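Visit to the Ganen yard at Wesdale, open day in July

The gate opened at 9 in the morning and there was already a queue along the harbour road. I had come by the early bus because the invitation said that the first tour is the quietest. Many other people had read the same invitation.

Ganen repairs coasters, tugs and fishing vessels, and since last year it also does towage and small salvage jobs, after it took over the company Calimlim from the other side of the river. I work in marine insurance, on the claims side, so I see the names of these companies on invoices nearly every week. To see the places behind the invoices is something different.

We were divided into groups and received helmets and yellow vests. My helmet was too big and I held it with one hand for most of the morning. Our guide was a foreman from the plating shop. He spoke fast and the wind took half of his words, but he answered every question, also the ones which were not very clever (one of them was mine, about why the dock gate leaks a little. It is normal, he said, and the pumps take care of it).

The dry dock was the first stop. The tug Zidton was standing in it on wooden blocks, with her propellers removed and the rudders turned hard to one side. From the quay a tug looks small and round. From the dock floor she is a very tall thing, and you have to bend your neck to see the fender. The hull was cleaned to bare steel in long strips, and between the strips there was still old red paint. The foreman told us that job number 1582, which was chalked on the bow, would be finished in three weeks if the propeller shafts are in good condition. If they are not, he did not want to say.

After this we walked through the plating shop. It was warm and it smelled of cut metal. They have a bending press of 2000 tonnes which they are visibly proud of, and they bent a plate for us - very slowly, with a sound like a heavy door. Children in the group liked this more than the tug. I must say that I liked it too.

The salvage store was for me the most interesting part. It is the former Calimlim building, and it still has the old sign on the inside wall. Pumps, hoses, generators and divers' equipment stand on pallets, each with a label that says when it was last tested. A whole set can be on a lorry in 3 hours, day or night. In my work we often discuss after an accident why the pumps came late, and I understood better now how much has to be lifted, fastened and signed for before anything leaves the yard.
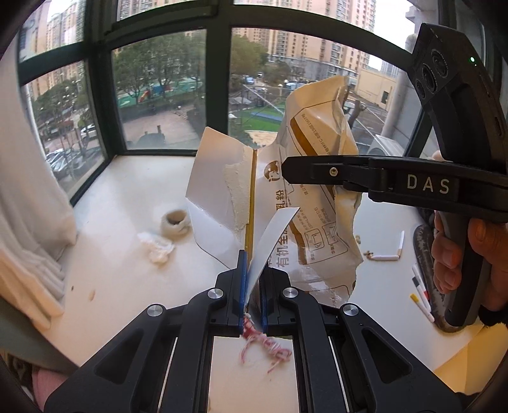

I asked how the two companies work together after the takeover. The answer was careful. The crews from both sides had different habits for almost everything, for example how to mark a towing line that should not be used any more, and it took one winter to agree on one system. The customers got one telephone number instead of two. Some of the older men still answer it with the old name.

Lunch was fish soup in the canteen, with bread, for a small price. I sat with a couple from the town who live behind the yard and came mainly to complain about the noise of the blasting. They had already complained, they said, and got a polite reply, and then they took a second bowl of soup.

In the afternoon there was a short trip on a harbour launch, but the list was full before I found it. If you go next year, put your name on it directly at the gate, before the helmets. The bus back to the station leaves from the chandler's shop and not from the main gate, where I waited for it first.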